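4. Upkeep of the hand-held gripper cell

4.1 Layout and daily setup

Most papers on hand-held grippers give the hardware a paragraph and move on. We think this is a mistake. The cell used in this study, which we call Sokon, was out of service often enough that its upkeep shaped the data more than any choice we made about the learning method. Figure 3 gives two views of the cell in use, (a) from head height and (b) from a gripper. 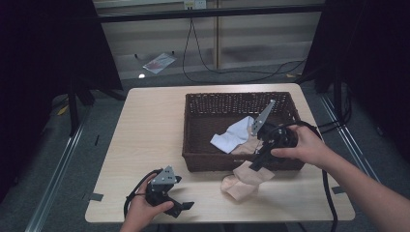
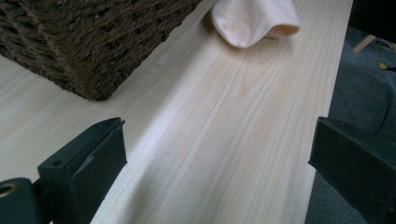
Figure 3. The Sokon cell during work with the woven basket and cloth items. (a) Both grippers in hand over the table. (b) Tabletop, basket and cloth between the two fingers of one gripper.

4.2 What has to be kept in place

The table stands between two metal rails, with black curtains toward the back. Small pieces of dark tape on its edges are visible in Figure 3a. In our cell the tape is the reference for placing the table after cleaning, and it is a poor one. Tape lifts, and people put it back where they think it was. Kacper Chmielewska proposed a fixed stop screwed to the floor, which the carpet ruled out. We kept the tape and added a check with a steel rule at the start of each shift. The check is dull and gets skipped when a session starts late. We have no good way to tell from the recordings alone when that happened.

Cables were the second problem. Each gripper is tethered, and in Figure 3a the cable of the left gripper drops off the front of the table while that of the right one hangs past its right edge. A wireless version was offered to us by Rallell, with a claim of no added delay. We did not see enough evidence to accept the claim and stayed with the cables. That has a cost. An operator who leans in pulls the connector sideways, and over weeks the strain shows up as short dropouts. During May we replaced the right cable twice and the left once. Neither the supplier's strain relief nor the one we printed ourselves made a difference we would defend.

4.3 Finger alignment

The fingers are the part that authors tend to assume is constant. Ours were not. The mounting screws work loose under repeated pinching, and thin stretchy cloth is a harder test than blocks or cups, as a small offset at the tips is enough to let the fabric slip. We therefore logged tip offset with a feeler gauge, at first every 400 grasps. Eylül Değirmenci reviewed that log and found that drift was already present well before the check came due, so the interval was cut to 276. Readers should not take this second number as a finding. It was the longest interval that fit between two breaks.

Thread-locking compound is the usual advice. We tried it on one gripper only and saw less drift there, but that gripper was also the one used by our two most careful operators. We cannot separate the two effects and do not report a gain.

4.4 Downtime

Over the study the cell lost nearly 51 hours to faults. Cable and connector work took the largest share, followed by realignment of the fingers. The rest went to software restarts, which the maintenance log (kept in Toris, our in-house tool) records badly: several entries say only "restarted, fine now." We have left these in the total.

Głowacki reports far lower downtime on a similar cell. That study counts only faults that ended a session, while we count any stop in which the operator put the grippers down. On their definition our figure would also fall, though we have not recomputed it and would be wary of a comparison either way - the two cells handled different objects, and theirs included no cloth.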